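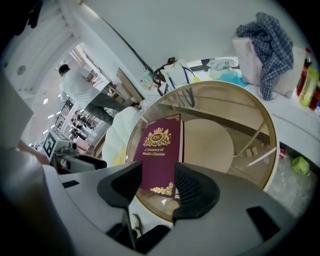

**1 July 2023. Tarkcombe site, handheld collection, second shift**

The station opened at the usual hour and the morning checks were completed before the first recording. Both handheld grippers were charged and the finger pads were wiped down. The left unit had shown a slight delay in closing during the previous shift, and it was therefore opened and closed 20 times on the bench before it was released for use. The delay did not return. The unit remains on the watch list until the end of the week.

The work order for the day concerned books. The Willow program has until now relied on boxes, cups and soft packages, and the review of the February material found that the model handled flat, stiff objects poorly. It would close on the cover at a slant, or grip too near a corner, and the book would turn in the fingers. The request from the Bukovitz office is for 3000 accepted examples of books being gripped, lifted, carried and set down, divided among hardcovers and paperbacks. Hardcovers are to be recorded first.

The maroon hardcover, *A Treasury of World's Classics*, was entered on the object sheet this morning. It has gold printing on the cover, including a crest with the initials RW, and it was chosen for that reason. Gold lettering changes a great deal in appearance as the angle of the light changes, and the earlier set contained very little of this kind. The operators were asked to vary the approach direction between recordings and to leave the ceiling lights as they were.

The glass-topped table was used as the main surface for the first block. The matter of the glass has been discussed in this diary before. Objects on the floor and the parts of the table below can be seen through the top, and the question was whether such recordings should be set aside as a special case. The instruction received on Thursday is that they are to be kept in the general set and given the surface tag "transparent." The tag must be entered at the time of recording. It cannot be added reliably afterward by a person who was not at the station, and the labeling desk has returned several files for this reason.

The counter was left in its ordinary state, with bags, bottles and a checked shirt on it. The guidance on backgrounds is unchanged. Operators are not to tidy before a session and are not to arrange items for effect. Persons walking through the area are acceptable, provided that they have signed the site notice and do not stop to handle the objects in use. The notice at the entrance was checked and is current.

The first block produced 100 recordings. The acceptance check was carried out at midday and was for the most part satisfactory. The rejected files fell under familiar headings. In several, the operator began to move before the start tone, and the opening part of the approach was lost. In others the fingers touched the book and were then opened and closed again in quick succession. The second kind deserves a note. A corrected grip is useful to the model when it is done at a natural pace and marked as a correction. It is not useful when it is hurried and left unmarked, as the software will treat both closings as intended. The operators were reminded of this before the afternoon block, and the wording on the instruction card will be revised to make it plain.

A question was raised during the midday break concerning how firmly a hardcover should be held. The present card says "firmly," which is not sufficient. One operator had been closing the grip completely on every recording, and another had been using the least force that would keep the book upright. Both practices are reasonable, and a mixture of the two is desirable, but the amount of force should not depend on which person happens to be on shift. It was agreed that each operator will alternate between a light grip and a full grip, and that the choice will be entered in the notes field. The Mok recording software does not have a separate field for this. A request for one has been sent, and the notes field will serve in the meantime.

The afternoon block began late. The tracking check failed 2 times in succession, with the reported position of the gripper drifting while the unit was at rest. The square marker on the gray device was inspected and its face was cleaned. The third check passed. It is not certain that the cleaning was the cause of the improvement, and the matter has been entered as open. Any operator who sees the same drift is to stop recording, save the log, and write the time in the station book before attempting a repair. The log from the first failure was overwritten today, and this should not happen again.

Lifting from a flat position proved to be the most difficult of the requested actions. When a book lies on its back, the fingers cannot pass beneath the cover, and the operator must either slide the book to the edge of the table or tilt it up by its spine. The work order mentions neither method. Sliding was used for the first part of the block and tilting for the remainder, and the two were stored under separate action names so that they may be divided or joined later as the program office prefers. A written ruling has been requested. Until it arrives, the separate names are to be kept.

The round table presents a small difficulty for sliding. Its raised or colored edge is not the concern; the curve is. A book brought to a curved edge overhangs unevenly, and operators tended to turn it slightly before gripping. These turns were smooth and have been accepted. It would be advisable to repeat the same action on a straight-edged surface, and the long bench in the next room has been reserved for that purpose on the coming shift.

Operator fatigue was considered at the end of the day. The handheld unit is not heavy, but carrying a hardcover at arm's length for a full block is tiring, and the last recordings of the afternoon showed more wrist movement than the first. The limit on a single block will stay where it is for light objects. For hardcovers, a rest is to be taken halfway through, and the operators are to exchange stations at that time. Recordings made after the rest should carry the new operator code. The code was left unchanged on one occasion today, and the affected files were corrected before transfer.

The transfer to the Bukovitz server was started at the close of the shift. The file count at the sending end agreed with the station book. Confirmation from the receiving end had not arrived at the time of writing, and the local copies are therefore to remain in place.

Items carried forward to the next shift:

- Revise the instruction card, covering corrected grips and the alternation of light and full grip.
- Repeat the position check before the first recording, and save the log whatever the result.
- Record sliding and tilting on the long bench.
- Obtain paperbacks of different thicknesses for the object sheet.
- Confirm receipt of today's files before any local copy is removed.

The station was locked and both units were placed on charge. The key was returned to the front desk.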